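Sumthorpe Neighbors Help Board
Laundry & Closets

How do I stop hangers from leaving bumps in sweater shoulders?
Asked Sun 13 April

I own 9 sweaters and every one of them makes me look like I'm growing horns. I've tried folding, but my shelf is 8 inches deep and was evidently built for envelopes. Any fix that doesn't involve buying a new closet?

3 answers

Ollari
Fold the sweater in half lengthwise, sleeves together. Lay the hanger on top with the hook at the armpit, then fold the body over one side and the sleeves over the other. The weight sits on the bar and the shoulders never touch plastic. For the bumps you already have, mist them with water and leave the sweater flat for 45 minutes. Steam is faster if you own a steamer and can find it.

Plain plastic hangers with a bottom bar are fine for this:
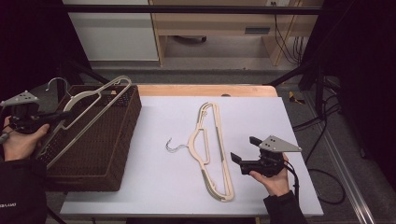
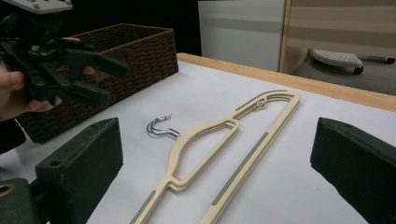 Sikder
Buy a dresser.

Pimar
Seconding the fold, except for anything long and heavy, where the bar leaves a crease across the middle and you've just moved your problem south. I roll those and keep 5 of them in a suitcase under the bed. My spouse thinks I'm planning to leave.

Was this page helpful? Yes / No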